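Call for participants: five mathematically minded people for a climate and energy reading-and-building group

Hi! I'm Ziad Hijazi. I did a math degree, then spent a few years wandering through jobs before landing at Utier, where I work on forecasting how much electricity small grids will need. People keep writing to ask how they can get from proofs to something useful for the climate, and my replies were getting very long, so I'm putting together a group instead.

We'll meet online on Friday evenings, starting in July, and run for ten weeks. The first half is reading (heat pumps, storage, grid balancing, a little economics), and the second half is a small project on real data. Last time we used meter readings from 186 homes in Wallcombe – messy stuff, full of gaps, and I loved it.

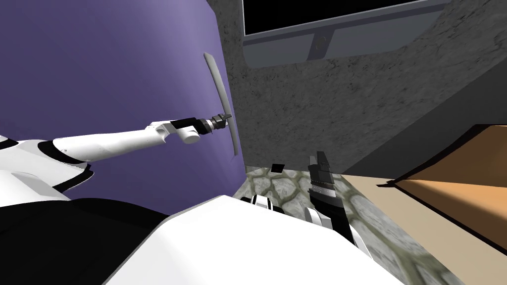 Simulated robot arm with its gripper on a long, thin gray strip.

You don't need to know any climate science. I'd like you to be comfortable with linear algebra and probability, and to have written some code, even if it was ugly. If you're still in school, between jobs, or stuck in one you don't like, you're all welcome. I'm not looking at grades and I don't want a transcript.

Plan on four hours a week. There's a stipend of $726 for everyone who takes part, paid by Momar in two halves, and if you need a better laptop or child care to join in, tell me and I'll see what I can do. 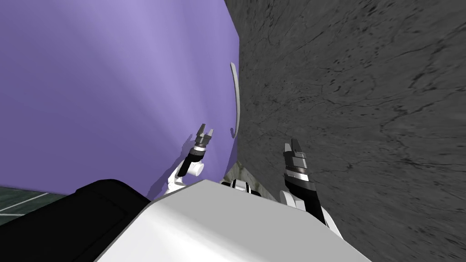
Looking down from the robot's head, both arms raised. Computer rendering.

Two people from the last group now work at Athumani on flood maps, one went back for a master's, and one decided she'd rather teach (she's great at it). I can't promise anybody a job, but I do read drafts of cover letters and I'm happy to introduce you to people.

To apply, send me one page in plain English: what you've studied, what you'd like to work on, and one climate question that bugs you.
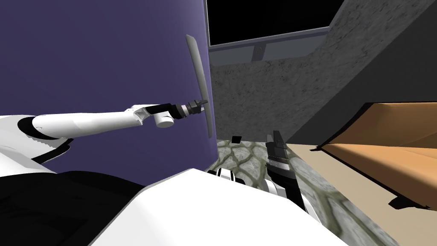 It can be a tiny question. Mine was why my apartment building ran its boiler in May, and I got a whole project out of that! Please put "July group" in the subject line so I don't lose you, and let me know your time zone. I'll write back to everyone, including the people I can't fit in this round.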